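7th January

Back in the workshop. Cold. Stove lit at half eight, glue pot on the back of it, not usable till gone ten. Must remember to soak the pearls the night before.

Jisham harmonium, the two-row one. Took the bellows off again. Leak is on the hinge side, low down, same corner I patched in July, so the patch held and the leather next to it went. Should have done the whole strip. Doing the whole strip now. Old skin comes off in crumbs, scraped it back with the blunt chisel, warm damp cloth for the last of the glue. Wood underneath sound, one old worm hole, filled.

Skin: used the offcut from the Bretar order, thinner than I'd like but it folds well. The other piece (from Kołodziej) is lovely stuff but far too stiff for a hinge, keep for the pallets. Cut the strip 6 mm over on each side, pared the edges. Pared through in one place. Swore, cut another.

Glued up before dinner. Clamped between the two waxed battens. Leave till tomorrow, do NOT touch.

Reeds. Had the reed pan out on the bench while the bellows dried. Six slow to speak, all in the lower half. Two of those were just fluff, blown out and fine. One has a hairline at the root, will need replacing, don't try and nurse it. The rest sit too close to the plate at the tip, lifted them a touch with the thin brass shim. Better. Low G still coughs before it sounds. Lifted it again, worse, put it back. Look at it when there's proper wind behind it instead of me sucking on a tube like an idiot.

Tuning left alone for now. No point till the bellows are on and the case is closed up, everything shifts. Last time I tuned it open and had to do the lot twice.
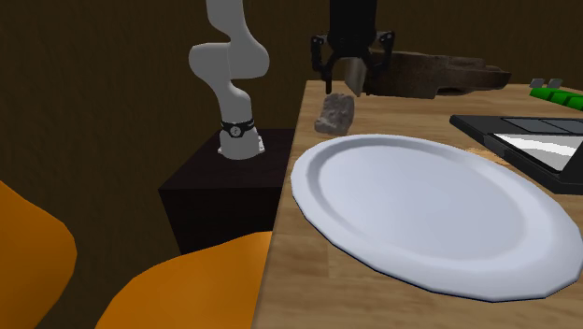
Workshop Notes, Vol. 6, p. 2,205

Pallets: felt is moth-eaten at the treble end, the rest only dirty. Aniela Ziółkowski thinks replace all, she is probably right, a mixed set never closes evenly. Ordered nothing yet. Check the tin under the window first, there was a length of red felt in there left from the Skarach job. If it's the 2 mm it will do.

Springs. Cleaned with wire wool, no oil. A few have been bent by somebody with pliers, nasty kinks. Straightened what I could. Spring weight all over the place from one key to the next, want to make up a little hook with a weight on it to check them agaisnt each other.

Case: crack in the lid is old and stable, previous repair in something brown and shiny, leave it. Missing screw bottom left, odd thread. Try the jar.

Aniela's note on the draught: the strip along the bottom of the door has gone again and the glue is skinning over before I can get the leather down. Warm the battens first next time and work in shorter lengths. She does it with the skin slightly damp, must try on scrap.

To do
take clamps off, candle test along the whole hinge
find red felt
low G
order reed for the cracked one, measure it BEFORE posting the old one off this time
ring the owner re the lid, does she want it looked at or not
more size for the battens, nearly out of wax aswell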